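Meredith Skills Forum > Standards and Practice > Robotic suturing: draft rule on thread tails

Huw Ellis
Tue 4 August
Members are asked to comment on section 35 of the draft bench standard. As written, the operator must remove all cut thread from the tissue pad before the next stitch is placed. The Londudis site has requested that this be changed to removal at the end of each incision.

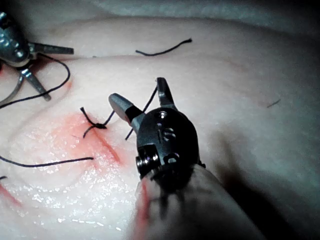

My own view is that the present wording should stand. A loose piece left on the pad can be picked up with the working strand, and a reviewer cannot always tell one from the other on the recording.

Efa Pritchard
I must disagree. Each removal adds an instrument movement over a closed stitch. Our February review covered 71 sessions, and pulled knots were a more frequent fault than stray thread. The Londudis wording is safer.

Huw Ellis
Were those pulled knots recorded during removal, or during tying?

Efa Pritchard
The form does not separate the two. I accept that this weakens the point.
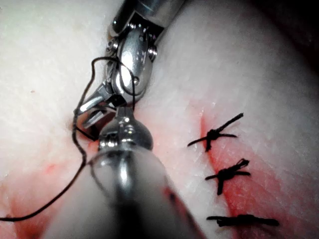

Posted by Pushpa Pathak | Member, Penia | Reply 4

I would direct members to section 36, which matters more. It requires that the long end be kept in view while both instruments are close to the tissue. Trainees at our site follow the jaws and lose track of the strand. Whichever wording is adopted for 35, the two sections should be read together.

Elin James
Agreed on 36. On 35, I support Huw. Please also define "cut thread," as our assessors disagree on whether it includes long tails still attached to a knot.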